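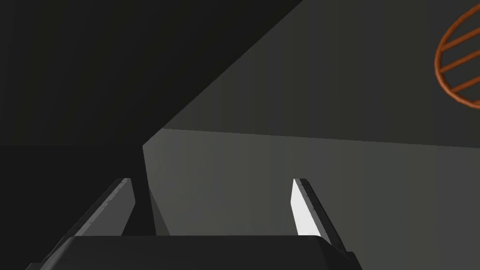
Two gripper fingers rising from a grey palm housing. Computer rendering.

MEDIA RELEASE

Otden landslide records to be opened to the public

Ondbridge Geoscience Centre will release its full set of ground movement readings from the Otden valley, along with a new map of the clay slopes between Otden and Cokbridge. The readings can be downloaded free of charge from the Centre's website, and printed copies of the map will be held at both town libraries.

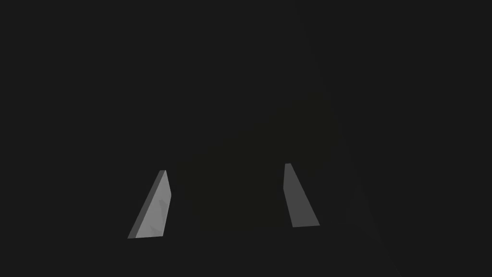

By Britta Meinecke, Communications, Ondbridge Geoscience Centre
22/06/2026

The Otden valley is filled with soft marine clay, left behind when the sea covered the lowlands at the end of the last ice age. Most of it is stable most of the time. When the salt has been washed out by groundwater, though, the clay can lose nearly all its strength if it is disturbed, and a slope that has stood for centuries can fail in a few minutes. Old scars along the river show that this has happened many times. The largest, at the bend below Cokbridge, is now hayfield.

The Centre has been measuring the slopes for 19 years. The first instruments were plain steel pipes set in the ground and checked by hand with a tilt probe, which is lowered on a cable and read at regular depths. Electronic pressure sensors were added later at the sites where water levels changed the most. Until now the results have gone to the two town councils and the highways office in yearly reports, and anyone else who wanted them had to ask in writing.

"We were answering the same requests over and over," said Rosemarie Hellwig, director of the Centre. "Engineers wanted them, farmers wanted them, and people buying a house wanted them. The readings were paid for with public money and it makes sense to put them where people can get at them."

The release covers 547 boreholes. For each one there is a location, a ground elevation, a description of the soil by depth, and any lab tests done on the samples. Boreholes fitted with instruments also have the complete record of readings, including the gaps. Where an instrument was damaged or replaced, the date of the change is listed and the two parts of the record have been left separate.

Elfriede Buschmann led the work of checking the older field books against the typed tables. Many of the early depths were written in feet and later copied as metres, and several boreholes near the Cokbridge road had been given the same number in different seasons. These have been sorted out, and the old numbers are kept in a second column so that past reports can still be matched.

"There are some we could not settle," Buschmann said. "If two notebooks disagree and there is no third source, both values are in the table and it is marked. We did not want to pick one and hope."

The new map divides the valley sides into five classes, from firm ground on bedrock or glacial till to steep banks in sensitive clay with active erosion at the foot. It was drawn from the borehole records, an airborne laser survey of the ground surface, and walking surveys of the riverbank. Ardalan Mousavi, who prepared the map, said it is meant for planning at the scale of a neighbourhood or a stretch of road.

"It will tell you whether a slope study is a good idea before you build," Mousavi said. "It will not tell you what is under your back deck. The lines between the classes are drawn between boreholes, and in some places the boreholes are far apart."

The map does not change any zoning. Both councils have received copies and will decide for themselves how to use it in their official plans. Property owners with questions about permits should contact their own municipal office.

Nine of the monitoring sites are being upgraded this season. Each will get a buried string of tilt sensors and a small solar-powered unit that sends readings to the Centre every hour. The drilling contract has gone to Abou Zeid, which also did the last round of boreholes on the Otden side. Drivers can expect short lane closures on the river road while the rigs are set up. Signs will be posted ahead of time.

The new sensors will not work as an alarm. Failures in this kind of clay often give little warning, and the readings are meant to show slow changes over seasons — mainly the rise in water pressure after snowmelt and long rain. Volker Meinecke, field supervisor at the Centre, said residents are still the best source of early reports.

"If you see a fresh crack in the ground, a fence line that has moved, or the creek running grey when it normally runs clear, phone us," he said. "Stay off the slope and phone us. We would sooner drive out for nothing."

Anyone who sees a large or fast ground movement should move away from the bank and call 911 first.

The data files are plain text tables with a short guide that explains each column. The map can be viewed online or downloaded as a PDF or as layers for mapping software. Corrections will be added twice a year, and a list of changes will be posted with each update. The next update is planned for November, after the fall readings are in.

Users may copy and republish the records as long as the Centre is named as the source and the update used is stated. The Centre asks that anyone who finds an error send in the borehole number and a short note of what looks wrong.

Landowners who gave access to their fields and woodlots over the years will be mailed a copy of the records for their own property. Names and mailing addresses have been removed from the public files.

Media contact:
Britta Meinecke
Communications, Ondbridge Geoscience Centre

Interviews with the mapping and field staff can be arranged on request. Visits to monitoring sites need to be booked ahead, and visitors must wear boots and a safety vest.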